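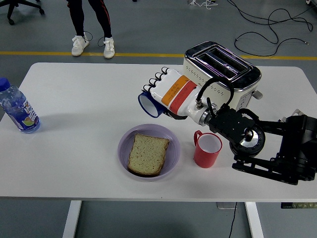
Zavance adds remote rodent monitoring to Boston service contracts

Zavance, the pest control contractor, will fit connected rodent monitors at commercial premises in Boston from August. The units are made by Clillik and go inside the firm's existing lockable bait stations.

Each monitor contains an infrared sensor and a small radio. When an animal enters the station, the unit logs the time and sends an alert to the branch. Batteries are rated for 26 months. Sites with thick masonry walls will need a repeater, which is included in the contract price.

Nearly 1,000 stations will be converted in the first phase, mostly in food warehouses and restaurant basements. The company services 3,381 stations in the area, all of which are now checked by hand on a fixed schedule.

Nipon Boonchu, technical manager at Zavance, said the fixed schedule would remain in place for the first 90 days so that sensor records could be compared with technicians' findings.

"A sensor tells you something went in. It does not tell you what, or how it got into the building," he said. "We still need to look for droppings, gnaw marks and gaps under doors."

Bennani, a bakery supplier with two warehouses on the scheme, has asked for non-toxic monitoring blocks to be used indoors. Bait will be placed only after activity is confirmed.

Customers will receive a monthly activity report by email. Existing contracts can be changed at renewal. Domestic customers are not covered.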